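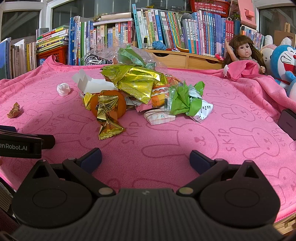 Puvuvberg put out their new grasp planner in October and the headline is 100% success on "household clutter". I've spent a week reading the code. A few doubts.

---

The test set is 27 objects. Nearly all are boxes and cups, each with a clear gap round it. Try shiny foil wrappers heaped on a tangerine and see what the depth map gives you.

---

Segmentation is where it falls over for me. Crinkled gold packets stacked on each other come back as one blob, or as up to 18 bits. The planner then picks a grasp on the blob with total confidence.

---

Clear plastic bags? Filtered out as noise. It's in the config, line 5, no comment.

---

Stamum's older planner is slower and fails more on paper, but it does say "don't know" and stop. I'd take that over a high score.

---

Happy to be wrong. Will rerun on Friday with their weights and the filter off, and post the logs whichever way it goes.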